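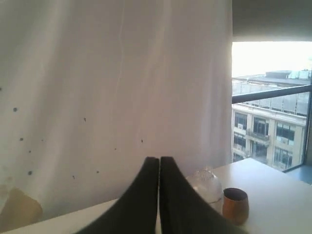

May 4, 2019

Our escrow account got its yearly review last week, and the monthly payment on the Seludwood house is going up again. The loan is fixed at 30 years, so principal and interest stay where they were. The change is all taxes and insurance.

The county bill went out in November at $2404, up almost 14 percent. The servicer had collected on the old figure, which left the account short by $199 once the insurance premium cleared. Jelow, who took over the loan from Feston, gave us two choices: pay the shortage in one check or spread it over twelve months.

I paid it at once. The payment still rises — the new tax figure has to be covered going forward — but by less than the letter first showed.

Hüsnü Uçar at Balogun, who wrote the original loan, told me to check the cushion too. Federal rules cap it at one sixth of the yearly total, or two months of escrow payments. Ours was at the cap. I have asked Jelow for the full account history and am still waiting on it.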